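Clemstead teaching lab reopens with standard bench layout

The wet lab at Clemstead reopened in January with one layout for every bench, replacing a system in which each course set out its own glassware and pipettes. The change covers all first-year practical work and applies to 169 students this term.

Under the old system, shared items were kept in two cabinets by the door and signed out on paper. A stock check before the refit listed 477 pieces of small equipment, 50 of which were chipped, missing a part or past their calibration date. Those have been withdrawn. Replacement glassware was ordered through Vesix, and the pipettes were serviced by Kashyap under an existing contract.

The new layout runs left to right in the order the items are used. The pipette stand goes at the left, with the pipette hung on the bar and never laid flat. The beaker comes next, then the tip box, then the test tube rack. Glassware is left empty and upright at the end of a session.
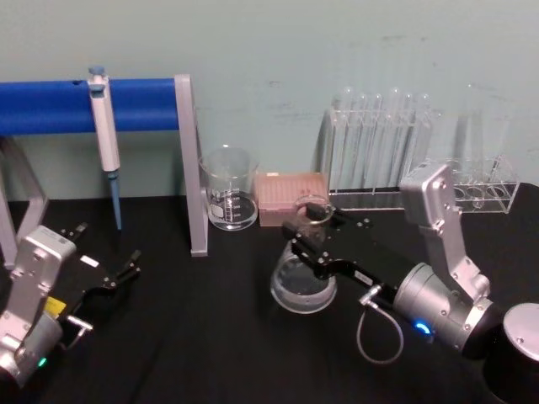
Reagents are not part of the layout. They stay in the prep room and are brought out by lab staff at the start of each class, then returned before cleanup. Used tips go into the sharps bin under the bench – the tip box is for clean tips only, and partly filled boxes are to be topped up instead of swapped.

Setup time before a class has been cut from 50 minutes to 20, according to the lab office. Breakage figures will be collected until the end of the term.

The second-year lab upstairs keeps its current arrangement for now. Its benches are narrower and would need a shorter rack; a model from Nureo is on trial at 2 of them. Bench cards showing the first-year order are available from the lab office.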